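Home | Projects | Water | Pantry | About | Contact

How I Store Two Weeks of Drinking Water in a Small Apartment
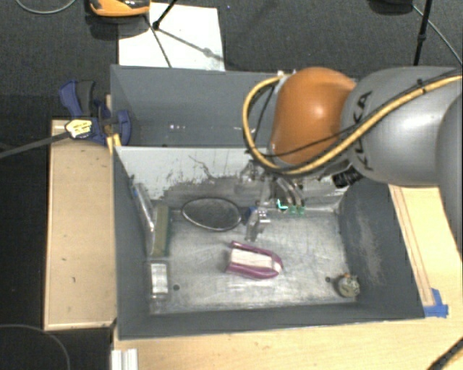 KUKA arm reaching into a gray bin.

I put off storing water for years. I live in one of the older buildings in Veltthorpe, my kitchen is tiny, and every guide I read seemed to be written for people with a basement and a truck! Then last April the main on our street broke and we had nothing from the tap until the next evening. The corner store was out of bottled water by lunchtime. So I finally sat down and worked out a system, and it's been easy enough to live with that I figured I'd write it up.

How much you need

The usual advice is a gallon per person per day, which covers drinking and a bit of cooking and washing up. There are 2 of us, so two weeks comes to 28 gallons. That sounded like a ridiculous amount until I measured the dead space under the bed (seriously, go and look under yours). If two weeks is too much, start with three days and add to it.

What you'll need

- Food-grade containers with tight lids. I use the Cliltine stackable ones, four gallons each, so seven of them does it
- Plain unscented household bleach
- Dish soap
- A clean funnel
- Masking tape and a marker

Please don't use old milk jugs. I tried it. You can't get all the milk out of them, and the thin plastic splits along the seam. Mine leaked all over a box of winter boots.

Step 1: Wash and sanitize

Wash each container with dish soap and hot water and rinse it really well. Then mix one teaspoon of bleach into a quart of water, pour that in, put the lid on and shake it so every surface gets wet. Wait at least 30 seconds, pour it out, and either let the container air dry or rinse it with clean tap water. Do the lids too! I forgot them the first time and had to start over.

Step 2: Fill

If your tap water is already treated by the city, you can fill straight from the faucet. Go right up near the top and try not to touch the inside of the lid. If you're on a well, check with your local health department before you store any of it.

A full four-gallon container weighs over 33 pounds, so think about where you're filling it. I fill mine in the tub with the shower hose and slide them down the hall on an old bath mat. Not elegant, but my back is fine.

Step 3: Label

Tape on the side, "drinking water" and the month you filled it. I also number mine so I know which one to use next.

Step 4: Find a spot

Somewhere cool and dark, away from paint, gasoline or cleaning stuff. Five of mine are under the bed and the other two are in the coat closet behind the vacuum. Check that nothing's dripping after the first night.

Step 5: Swap it out

Every six months I empty them and refill. I do it in April and October, and the old water goes on the balcony tomatoes or gets used for mopping. It takes me most of a morning, with coffee breaks.

If the water tastes flat when you open one, pour it back and forth between two clean pitchers a few times. It helps a lot, especially if you chill it after.

Next I want to try the Kassab gravity filter as a backup, but I'm still saving up for that one.

Contact | Copyright Small Space Water | Back to top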